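社区通讯·编织与手作角

从一团旧毛线说起:冬天快过完了,我们的换线会还在继续

各位街坊、各位爱动手的朋友,大家好。这一期的手作角本来应该早几天写好的,可是那几天我一直在拆一件毛衣,拆着拆着就入了迷,稿子便搁下了,先跟大家说声对不起。那件毛衣是很多年前织的,墨绿色,高领,胸前有一排绞花,当时得意得不得了,现在拿出来一看,绞花往左歪,领子又硬得像纸筒,穿上去连头都转不动。可是线是好线,扔了实在心疼,拆吧。

说到拆毛衣,新来的朋友常常问我们从哪里下手。其实织的时候从哪里收的针,就从哪里拆起,多半是领口或者袖口。先把缝合的地方一段一段挑开,千万别图快用剪刀乱剪,剪错一处,后面拆出来就是一截一截的短线头,接起来能把人接哭。挑开以后把几片分清楚,前片归前片,袖子归袖子,因为袖子的线磨得厉害,和前后片的线粗细手感都不大一样,混在一起织,出来的东西会一块厚一块薄。我年轻的时候不信这个,混着织过一条围巾,围了两个冬天,左边那头总比右边那头长,越洗越长,到后来只好塞在大衣里面不给人看。

拆下来的线是弯弯曲曲的,像方便面,这时候不要急着绕成团。绕在椅背上,绕成一大圈,用别的颜色的棉线在几个地方松松地扎一下,然后放到温水里泡着。水里可以加一点洗羊毛的洗剂,没有的话,温和一点的洗发水也行,我自己用的就是家里剩下的洗发水,味道还挺好闻。泡好了轻轻压水,不要拧,挂在通风的地方,下面坠一个不太重的东西,我喜欢用一只小茶壶。干透以后线就直了许多,虽说不像新的那么听话,可是摸起来软软的,有一种新线没有的脾气。

这一季的换线会在Tumudow那间临街的大屋子里办,还是老规矩,带一份来,换一份走,没有东西可换的人也欢迎进来坐坐,喝杯热茶,看别人织。屋子里的暖气修好了,这件事我得特别讲一讲,去年冬天大家都是戴着半截手套织的,今年终于可以把手完全露出来了。临窗那张长桌留给要铺开来画图样、裁纸样的朋友,靠墙的几把软椅子留给坐久了腰不舒服的朋友,请大家互相照应着坐。
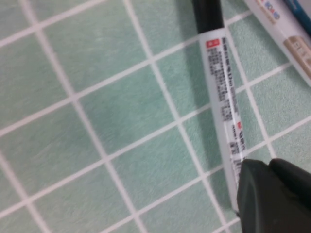

浅绿底子、白线格,上面斜放着一支白色马克笔。

讲到画图样,我想多啰嗦几句,因为这半年里问得最多的就是这个。很多人会织,手又快又匀,可是一离开书上的图解就不敢动了,总觉得设计花样是别人的事。我以前也是这样。后来有一回,手头的线不够织书上那个尺寸,只好自己改,硬着头皮在格子纸上一格一格地涂,涂完了才明白,花样原来就是这么来的。一格当一针,一行当一排,深的涂满,浅的空着,就这么简单。要提醒的只有一点,毛线的一针并不是正方形,多半是宽的、扁的,所以格子纸上画得圆圆的一个苹果,织出来往往成了一只压扁的柿子。怕这个的话,画的时候把图形稍微拉高一些,或者先织一小块样片,量一量横里几针、竖里几行,再动手画大图。

样片这件事,我知道大家都嫌烦。我自己也嫌烦,每次都想着这回就算了吧,结果每次都后悔。前年冬天给家里的小朋友织一顶帽子,没有打样片,织出来大得能给南瓜戴,后来真的就给南瓜戴了,放在门口摆了好一阵子,邻居们都夸好看。样片不必织得很大,巴掌大小就够用,但是织好以后要下水洗一遍、平铺晾干再量,洗过的和没洗过的差得可多了,尤其是羊毛和棉混在一起的线。量完别拆,写一张小纸条别在上面,写清楚是什么线、几号针,攒上几年就是一本很好的参考书。我那一盒样片现在已经满得盖不上盖子,闲下来翻一翻,每一块都记得是哪个冬天织的。

再讲讲Evangelista这个花样。好几位朋友在换线会上看到别人的披肩,追着问叫什么名字、图解在哪里。它是我们这里慢慢传下来的一个镂空花样,谁第一个织的已经说不清了,名字也不知道是谁起的,反正叫着叫着就叫开了。花样不难,一排镂空、一排平针来回交替,边上留几针起伏针压住,不让它卷。难的是耐心,中间漏一针,要等织出去好几排才看得出来,那时候退回去又舍不得,不退又不甘心。我的办法是每隔几排穿一根细棉线进去,行话叫生命线,万一出错,拆到那一排就停住了,不至于满盘皆输。织这个花样最好用单色、不起毛的线,毛茸茸的线织镂空,洞都给毛堵上了,辛苦半天看不出来。

图解我们重新誊了一遍,旧的那份复印了太多次,黑点和灰点都分不清楚了,有人照着织出来多了一排洞,还以为是新花样。新的图解放在Tumudow进门右手边的文件夹里,需要的朋友自己取一份,取完了请告诉值班的人再印。也请大家织的时候顺便看看有没有错处,用铅笔在旁边标一下就好,我们下回改。

关于线的用量,也有人来问。我那条Evangelista披肩,中等粗细的线用了500克,可以从肩膀一直披到腰,坐在沙发上还能把膝盖盖住一半。如果只想要一条小的,搭在脖子上挡挡风,就用不了那么多,拿手边剩下的线头子也能凑。手紧的人费线,手松的人省线,各人不一样,第一次织宁可多备一团,剩下的拿到换线会来,总有人要的。我就是吃过这个亏,织到最后一个角没线了,回店里去配,同一个颜色换了一缸,对着灯看不出来,一到太阳底下,那一个角明显地发黄。

还有保暖毯子的事。大家去年交来的小方块,已经一块一块拼起来了,一共用掉3812块,我听到这个数的时候也吓了一跳,想起那几个月走到哪里都看见有人在织方块,等车的时候织,排队的时候织,连理发的时候都在罩布底下悄悄地织。拼接是最磨人的一道工序,颜色要搭配,大小要找齐,有的方块织得像豆腐干,有的织得像荷叶,拼的时候只好这边扯一扯,那边收一收。可是铺开来真是好看,红的挨着蓝的,灰的挨着橘黄的,谁也不嫌谁。今年的方块还是请大家织成一样的大小,尺寸写在文件夹的第一页,收针以后留一段长一点的线尾,拼的时候可以直接用来缝,能省不少工夫。拜托拜托,不要把线尾剪得太短!

Molto毛线铺给我们留了一批清仓的线,颜色以灰和驼色居多,也有几团很漂亮的砖红。去的时候说一声是从通讯上看到的,店里就会从后面拿出来。这批线摸上去略微有一点粗,做贴身的围巾可能会扎脖子,但是织手提袋、坐垫、拖鞋都很合适,结实,经得起磨。我已经买了砖红的那几团里的两团,本来是想给自己织一双厚袜子的,回家以后又改了主意,觉得做一个茶壶套更好,到现在还没有起针,每天晚上看着它们想一想,也算一种乐趣吧。

针也请大家顺手检查一下。竹针用久了,针尖会起毛刺,勾线,拿最细的砂纸轻轻打几下,再用一点蜡擦一擦,又能用很久。环形针的管子如果卷得厉害,放在热水里泡一会儿,拿出来拉直,等它凉了再用。金属针怕潮,夏天收起来之前擦干净,和一小包干燥剂放在一起。换线会上有一盒公用的针,尺寸不全,缺的最多的是中间几号,如果家里有多出来的,欢迎捐过来,单只的也要,我们慢慢给它配对。

四月的换线会想换一个样子,除了毛线,也欢迎带碎布、纽扣、拉链、旧花边来。听说不少朋友家里都有一只饼干盒,里面装满了从旧衣服上拆下来的扣子,平时想不起来,搬家的时候又舍不得扔,那就带来给别人挑一挑。天气暖和了,如果不下雨,我们就把桌子搬到院子里去,棉线、麻线都可以开始织起来了,夏天的网兜、杯垫、小帽子,现在动手刚刚好。想学钩针的朋友也可以那时候来,钩针比棒针好上手,一根针,一团线,错了一拉就散,从头再来也不心疼。

另外,借出去的书请记得还。那本讲绞花的厚书已经很久没有见到了,书皮是蓝的,里面夹着一张我画的小抄,书可以再看几天,小抄请一定帮我留着,那是给歪绞花的毛衣改图用的,我这件墨绿色的还等着它呢。线已经洗好,挂在阳台上,今天风不小,应该干得快。

手作角编写,2/21/20,写于Stestent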